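How Do You Test a Robot's Hand?

A robot hand with two fingers is called a gripper. Before a robot gets one, people often try it out by holding it themselves. At the Skirkcombe workshop, this is called a table test.

The test uses things you might find at home. Some are soft, some are hard, and some are hard to get hold of. A flat packet of tissues bends when you squeeze it. A short round container keeps its shape. A big bin is too wide for the fingers, so the gripper has to take it by the rim. 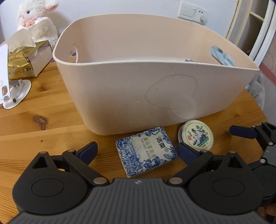
Comparing Two Kinds of Finger Pad

The part that touches things is the pad. The Skirkcombe team compared two pads, named Fakwood and Szewczyk. Each pad had 100 tries at each of 6 objects. A try counted only if the object was lifted and set down without being dropped.

The Fakwood pad is softer. It did better with packets and cloth. The Szewczyk pad is firmer and did better with tins, which have smooth, curved sides. Small round things are best gripped across the middle, with one pad on each side.

The jaws must open wider than the object before they move in. If they don't, a finger bumps it and pushes it away. 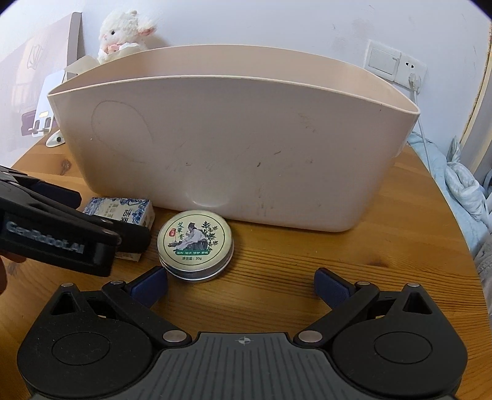
Why not use the same object every time?

A gripper that is good at picking up one thing may be bad at picking up another. Testing with many shapes shows where it needs more work.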